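Grondel Textile Pattern Records

Version 2 of a table of printed and woven cloth patterns held at the Grarnusstead sample library. The table has 900 rows, one per swatch. Release month: December.

Contents

patterns.csv holds the main table. mills.csv lists the mills and their codes. notes.txt holds corrections received after the last release.

Fields in patterns.csv

swatch_id: integer, unique, never reused.
mill: short code, joined to mills.csv. Lenihan and Kadunik are the two largest sources.
family: one of plain, stripe, check, plaid, floral, other.
repeat_mm: height of one full repeat. Blank where the swatch is smaller than the repeat.
colors: semicolon-separated list, ground color first.
method: woven, printed or unknown.

Known problems

repeat_mm is blank in 124 rows. Do not read a blank as zero.

18 Kadunik rows carry the old family value "tartan". They will be changed to "plaid" in the next version. Until then, filter on both values.

Color names were entered by hand from a fixed list, but the list changed between versions. "Teal" was split from "green" in version 2, and older rows were not rechecked.

Diagonal layouts have no field of their own. A plaid printed on the bias is filed under plaid, with the word "bias" in the remarks column of notes.txt where it was recorded.

Encoding and license

Files are UTF-8, comma separated, with one header row. The tables may be reused with credit to the library. Swatch scans are not part of this release. 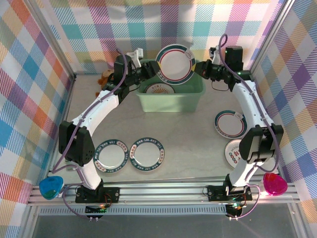

Send corrections with the swatch_id and the field name in the subject line. Corrections without a swatch_id are not processed.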